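4 min read

Progress report to the fund: the Toltdale open day and where we are up to

November 26, 2025

Thank you, first of all, for your patience with this one. We promised you a report once the open day was behind us, and then the open day took rather more out of us than we expected, and there was the hall to put back in order and the borrowed chairs to return. It is done now, and we are very glad we did it.

You will remember that the grant of $2,000 was for opening the Toltdale workshop to the public for a day, so that people in the district could see the picking arm at work and ask whatever they liked about it. The money went on printing, the hire of the marquee, the morning and afternoon teas, and the extra insurance cover, which cost more than the quote we gave you in March. We made up the difference from our own general account, and the full statement is attached separately along with the receipts.

The doors opened at ten and there were already families standing on the gravel - some of them had driven over from Trutarero, which is a fair way with small children in the back. We ran three demonstrations through the day, each with time for questions afterwards, and the middle one went so far over that the people waiting for the last one simply joined in. We had planned for them to be quite formal, with a talk and slides, but by the second we had mostly dropped the slides and just let people come up to the barrier and watch.

The Petersen rooms next door were kept for the tea and for the children's table, where they could try sorting odds and ends with kitchen tongs while wearing a pair of thick gardening gloves. It sounds a silly thing, but we would do it again before anything else on the program. A child who has just dropped the same mandarin over and over goes back to the barrier with a good deal more sympathy for the arm, and the same could be said of several of the grandparents.
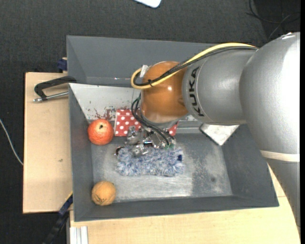

Our main aim for the demonstrations, as set out in the application, was to use everyday things that people would have at home. We had been a little worried that visitors would find this dull beside the sort of thing they see on television, and we need not have been. People wanted to know why one thing should be harder than another, and we could talk about that for as long as they would let us. Fruit is round and wants to roll, and you have to be firm without bruising it. A shaggy blue, white and gray duster or wash mitt, whichever you take the one under the gripper to be, has no proper edge to it at all, and it drew far more questions than the fruit did, including a long and very good one about whether the arm can tell where the fluff stops and the solid part begins. The answer we gave was that it makes a fair guess, and that improving the guess is a large part of our work for the coming year. Several people also asked about the brand name on the arm, and whether we had built it ourselves. We did not, and we were happy to say so. Our own work is in deciding where the arm should go and how it should take hold.

Not everything went to plan. The loudspeaker could not be heard at the back of the hall, and those who are hard of hearing missed a good part of the first talk, for which we have apologized to the ones who told us. The car park filled early and two of the neighbours had their driveways blocked. We also ran out of the printed handout by lunch, so anyone who came in the afternoon was given a sheet run off on the office copier, with the diagram very faint.

We had hoped to show the Zarano software on a second screen, so visitors could see what the system was planning as it went along. We had it running the night before but it would not talk to the projector on the morning, and we decided to leave it alone. This is the one item in the application we did not deliver. We would like to offer it as a smaller evening session in March instead, at no further cost to the fund, if you are agreeable to that.

As for what comes next, we have had letters from two schools asking whether a class could visit, and a retired fitters' group would like to come for a morning and look at the tooling. We have said yes to all three in principle, and are now working out dates and supervision. The barrier will need to be made a bit taller before the school visits go ahead, and the safety notes rewritten in plainer language. Both jobs are under way.

Please do pass on our thanks to everyone on your side who read the application and put up with our many phone calls. If any of you are out this way you would be most welcome to come and see the workshop on an ordinary working day, and we will find you a cup of tea.

The Toltdale workshop team

Comments

We came over from Trutarero and had a lovely day. My daughter is still using the tongs on her breakfast. Please do another one!

Was at the back for the first talk and couldn't hear a word, but one of your people came and found me at tea and went through it all again, which I thought was very kind.

Is the March evening open to everybody or do we need to book?

Reply from the workshop: Open to everybody, if the fund agrees to it. We'll put a notice up at the hall and on this page.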